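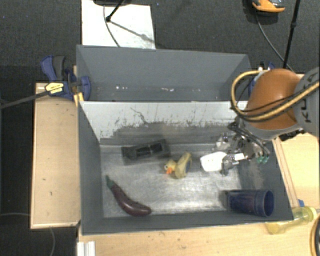
What does a warehouse robot do when it has an audience? Mostly the same thing it does without one, which is pick things up out of a bin and put them in another.

That was the program at the Drarkus open day in Waststead this December, and 260 people came to see it. The arm on show, a KUKA with its wrist in an orange-brown cover, worked over a scuffed metal bin stocked with a rubber duck, a purple eggplant and a dark blue cup. The duck had the larger following, particularly among visitors under ten.

Drarkus runs the picking software, called Akyol, on a trial line for the mail-order firm Zurnudham. Staff told the crowd that the line handled 939 picks on its busiest morning. A boy in the front row asked whether any of them were ducks. He was told the figures were not broken down that way.

Visitors could also try to beat the arm by hand against a stopwatch. There were 53 takers, and 17 of them asked for a second go. Coffee ran out at half past two. The next open day is planned for spring, and Drarkus says it will order more cups, the paper kind.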